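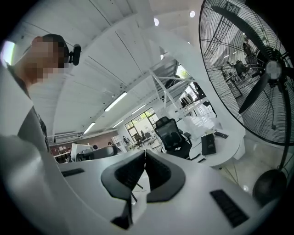 The handover inventory for the Cinodum office was due on August 4, 2024, and Mieke Hendriks had reached line 10. Line 10 was the fan.

She entered it as: fan, standing, black, round base. Under "condition" the form allowed Good, Fair or Remove. The fan clicked at the second speed setting, a fault first logged in February. She entered Fair.

Lines 11 and up covered seating. The lease required every chair to be listed by model. Nobody at Cinodum knew the models, so the previous inventory had named them after the people who used to sit in them. One chair was still on file as Björklund – mesh, headrest, arms. Björklund had left two years before. Mieke adjusted the tilt, found the lever stiff, and kept the name.

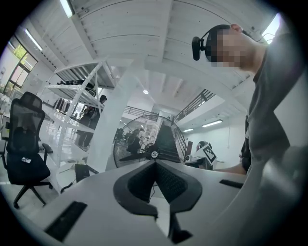
The shelving took longer. The form asked for a rated load and the rating plate was missing. She wrote "white, metal, braced" and left the load blank. Clothes on hangers were personal property and stayed off the list. The shelving itself belonged to the landlord, Skivov, or to the tenant before, Gundska, depending on which letter was read. Both letters were in folder 316. She attached both.

That left the round table and whatever was on it. The remote control had no television on the inventory to go with it. She gave it its own line. The flowers were artificial, pink, one sprig. The form had a section for plants, with a column for watering. She typed a zero in the column and sent the file to Skivov.
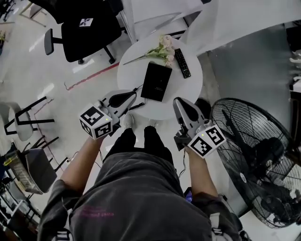 Skivov replied within the hour that artificial flowers were classed as fixtures if they had been there at signing, and asked whether they had been. Mieke opened folder 316 again and began with the first letter.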